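How to Fold a Bin of Mixed Cloths Without Losing an Afternoon to It

Most folding advice is written for people who own nine identical white towels. I don't, and I suspect you don't either. What I have is a bin of odd cloths in odd sizes, some for the kitchen, some for covering things, a few I can no longer explain, and every tutorial I tried fell apart by the third piece. The method below is what survived. It is slower than the videos promise and it does not make a drawer look like a shop. It does get the bin empty, and the piles stay up when you close the drawer.

What you need

A flat table, cleared. A bin or basket with a rim you can grab. That is the whole list. I have tried a folding board (the Skurnero, which is a hinged plastic sheet with a high opinion of itself) and it works fine for shirts of one size. On a cloth wider than the board you spend your time tucking in the overhang, and then you may as well have used your hands. I gave mine away.

People will also tell you to buy a spray. I used one for a month, a lavender thing from Telmont, and could not find any difference in how the cloths folded. They smelled of lavender. If that matters to you, go ahead.

Step 1. Put the bin at the far corner

Not beside you on a chair, and not on the floor. A bin on the floor means bending for every piece, and a bin at your elbow takes up the part of the table where your hands want to be. Push it to a back corner on whichever side you reach with more easily. You want the near edge and the middle of the table free.

Leave the bin as it is. I have read, more than once, that you should tip everything out first so you can "see what you have." What you have is then a heap covering the only flat surface in the room, and you fold around it until it slides off the front.

Step 2. Take out two, no more

Pull one cloth from the top and drop it to the left. Pull another and drop it to the right. Keep a strip of bare table between them. If they touch, you will pick up a corner of one with a corner of the other, and it is surprising how long that can go unnoticed with thin fabric.
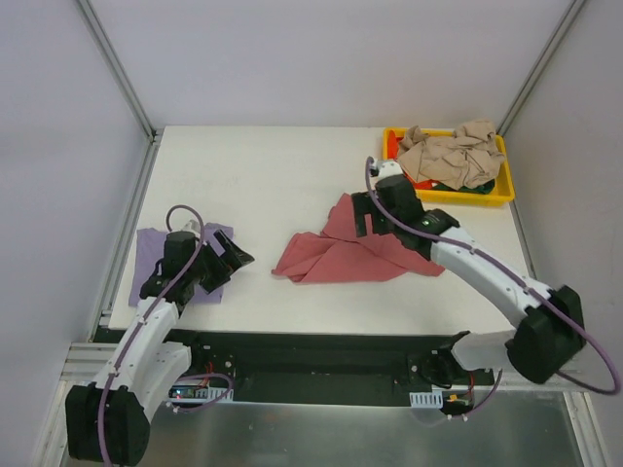

The reason for two instead of one is dull but real. Some cloths come out of the bin nearly flat and some come out as a knot. With two on the table you can do the easy one first and leave the other lying there while you think about it. I was doubtful about this and went back to one at a time for a few weeks. I was slower, and crosser.

Different colors help. If you have a choice, don't lay out two of the same color together, particularly if they are dark. Edges are hard enough to find already.

Step 3. Find an edge before you find a corner

Everybody says to start with the corners. On a crumpled cloth, half of the points you see aren't corners at all. They are folds that happen to stick out. You grab two of them, lift, and get a twisted sail.

Look for a long straight side first. Run a finger along it until it ends. Where it ends is a corner, and you can trust it. Then follow the next side from there. On a small square cloth this takes a couple of seconds and feels silly. On a big one it saves you from shaking the whole thing out over your head.

About shaking: one snap, if you must. Repeated snapping moves the creases to other places and knocks things off shelves.

Step 4. Draw it out long

Once you have a side, pull the cloth out along the table from left to right. Don't try to get it square yet. Get it long. Hold down one end with your left hand and work along the upper edge with the right, a small pinch at a time, letting the fabric lie down behind you. 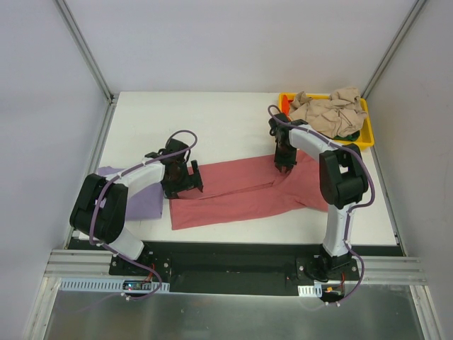
Large cloths are where the usual instructions fail worst, I find. "Lay flat and smooth" is one line in the tutorial and most of the work in practice. A long piece wants to roll up at the end you aren't holding. So use both ends of the table and both hands, the way the red cloth is stretched across the middle here, with one end under the left gripper and the right one down at the upper part of the fabric. Work on the upper part while the rest lies where it is. If the lower edge is a mess, leave it. It can be straightened once the top is, and trying to do both together mostly undoes both.

Smooth with the flat of your forearm if the cloth is wide. Palms leave little ridges.

Step 5. Halve it, then halve it again

Bring the far edge toward you until it lies on the near edge. Check the two ends only. If the ends meet, the middle will be close enough, and if you can see the difference in a closed drawer you have better eyes than mine.

Then bring one end over to the other. For a small cloth, stop there. For a large one, fold in half again in whichever direction gives you something nearer to a square.

The well-known alternative is folding in thirds, so that it stands up on its own. I have nothing against thirds. They are prettier. But you have to judge them by eye, you will misjudge some of them, and a bad third leaves a bulge that makes the pile lean. A half is a half. If your drawer is shallow and you want things standing on end, do thirds. Otherwise I'd not bother.

Step 6. Stack by size and forget color

Put the finished cloth on the side of the table opposite the bin. Large ones at the bottom. That's the only rule I keep.

Sorting by color looks very nice in photographs. It also puts your biggest cloth on top of your smallest, and the first time you pull something from the middle the whole thing goes over. I kept a color-sorted shelf from November until I got tired of rebuilding it, which was still November.

Step 7. Go back to the bin

Take out the next two. If the cloth on top is a big bulky one, it is tempting to push it aside and go for something small underneath. I do it too. The trouble is that you then reach the bottom with nothing left except the big ones, at the point where you care least. Take them as they come.

How long it takes

Less time than you fear if the bin is small, more than the video says in every case. The article that first put me on to this (on a housekeeping site called Jia, which seems to have gone) claimed 100 pieces in a single cup of coffee. I would like to see the cup.

If you can't finish, stop between pairs and leave the rest in the bin. Half-folded cloths left on a table get used as a place to put mail.

Things that go wrong

The cloth won't lie square. It may not be square. Plenty of cheap ones are cut crooked, and washing pulls them further out. Fold to the longest side and let the other side be wrong.

The edge keeps curling. Turn the cloth over. Curl usually runs one way, and with the other face up it lies down better. I can't promise it.

The pile leans. One of the folds in it is uneven, generally nearer the bottom than you hope. Lift off the top few, turn every other one around so the thick folded edges alternate, and put them back.

You find a piece too big for the table. Fold it once in the air, badly, then lay it down and treat it as a smaller cloth. People who say you need a second person for this have a second person.

Whether to iron first

I don't. A Talel care leaflet I kept in a drawer for ages recommends pressing every cloth before storage, and I tried it with one load. They came out of the drawer with fold lines in them anyway. For a tablecloth that guests will see, iron it on the day. For everything else, flatten it with your arm in Step 4 and move on to the next pair.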